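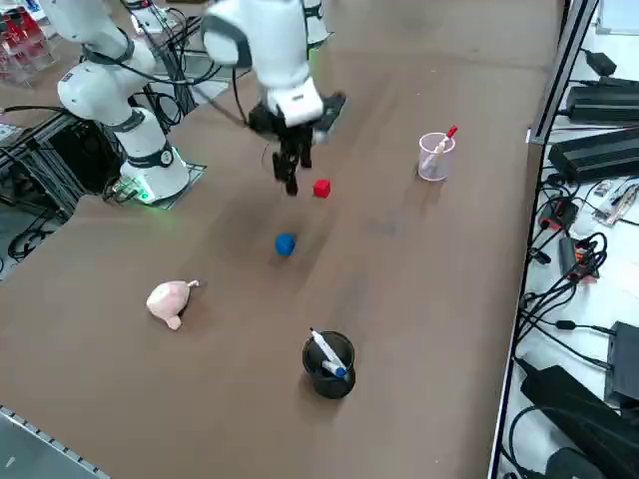

Table 2, tidy-up test. Two arms, gripper open near the red cube.

Search this site Go

TABLETOP CHORE CELL -- SAFETY WALKROUND
Latgate, back workshop. September. Done by: Palesa Cele. Second pair of eyes: Gerrit Ngcobo (first half only, got called away)

What we're checking: can this cell be left to clear a table on its own while people work nearby. Same question as last time. Kagiso wants a yes for Clingate, I don't have one.

1. Arm bases bolted, no rock -- OK
Pushed both by hand, power off. Solid.

2. Status light readable from walkway -- OK
Green on base of left arm easy to see. Need a card on the wall saying what the colors mean, new people guess.

3. E-stop reachable from both sides -- FAIL
Door side fine. From the far side you have to lean over the table to get to it. Move it or fit another. Same comment as last walkround.

4. Cables clear of joint travel -- COMMENT
Black cables loop out from the upper joints. Ran slow sweep, no snag. Didn't run full speed. Tie the slack before anyone does.

5. Power supplies and strip -- COMMENT
Too much on that white shelf. Supplies, strip, bare boards, cable everywhere. Boards need a cover before liquids are allowed anywhere near, and the chore list has "clear drinks" on it. So no drinks yet. Unathi to price a box.

6. Table surface -- OK
Scuffs and smudges, nothing sharp. Wipe down.

7. Objects on table match the approved list -- OK
Cube, ball, soft toy, cups, markers. No glass, no blades. Keep it that way.

8. Pinch points, gripper and between arms -- FAIL
Arms share the middle of the table. No guard, no tape line. Dineo says the software keeps them apart, fine, but it doesn't keep my hand out. Tape line on floor by Monday, proper guard after.

9. Drop test, gripper on power loss -- OK
Cut power holding the cube. Held. Try with the soft toy too, squashy things slip.

10. Unattended running -- NOT APPROVED
See below.

Chore results (Dineo's log, 20 tries each)
Cube into bin: 20. Good.
Ball into bin: 4 misses, the rest fine. It rolls when touched and then somebody has to chase it, which puts a person inside the reach. That's the safety bit.
Soft toy: picks it up, sometimes by a bit that sticks out and swings it. Slow but ok.
Marker out of cup: 2 good. The rest tipped the cup or gave up. Leave this one off the list for now.
Whole table, start to finish: best run 39 minutes. I could do it in less than one with a coffee in my hand.

Comments
Ready for the shop floor -- for one job, same part same spot, yes with a guard. For a kitchen table or a kids room, no. Every failure ended with a person reaching in to fix it, and thats where somebody gets hurt. Not worried about the arms so much, worried about us getting used to them.

Kagiso asked if the Mivia cell passed. Different cell, different table, didnt look at it.

Actions
E-stop, far side -- Gerrit
Tape line, then guard -- Palesa
Cover for boards -- Unathi
Cable ties -- whoever is in first
Soft toy power-loss test -- Dineo

Recheck when 3 and 8 are closed. Attended running only untill then.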